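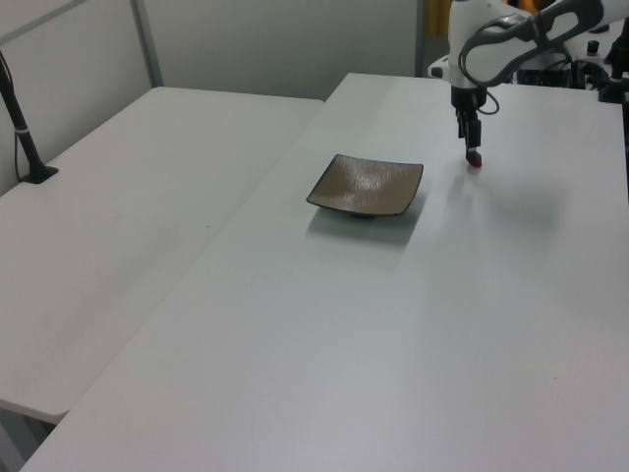 Graduate School > Life Sciences > Doctoral candidates > Thesis submission FAQ

Filed under: Thesis and examination

Who approves the thesis title?
The main supervisor approves the working title at registration. A final title is entered on form T2 when the thesis is submitted. Small changes of wording may be made until the examiners are appointed. A change of subject needs a new project outline.

Can a thesis be made up of published papers?
Yes. A thesis by papers must contain at least 3 manuscripts, of which 2 must be accepted or in print. The candidate must be first author on both accepted papers. Shared first authorship counts once per paper, and the other first author must confirm in writing that the paper will not be used in a second thesis.

What goes in the general introduction?
The state of the field, the question addressed and the link between the chapters. Methods common to several chapters may be described once in the introduction and cited afterwards. Species names are given in full at first mention in each chapter.

My co-supervisor is based at Feltholm. Does this affect the examination?
Co-supervisors from partner institutes, including Feltholm and the Skirkance field station, may attend the viva but do not vote. Anyone who has published with the candidate in the past three years may not act as external examiner.

Where do I deposit sequence data and image stacks?
Sequence data go to a public archive, and the accession numbers are listed in Appendix A. Raw microscopy files are kept on the Telham server for 9 years. Ask for a project folder before the viva, as folders are not opened for candidates who have left.

Can I delay public release?
An embargo of up to two years may be requested if chapters are under review or a patent application is open. The abstract is always public.

How long does the viva last?
The candidate speaks for 45 minutes, followed by questions from each examiner. The whole session may not exceed three hours.

Which language may I use?
English is the default. Theses in another language need an English summary of at least four pages.

Who do I contact about form T2?
Hrefna Bergmann, doctoral office, extension 1286. The office is closed for submissions in August.

Shares: 9 | Comments: 2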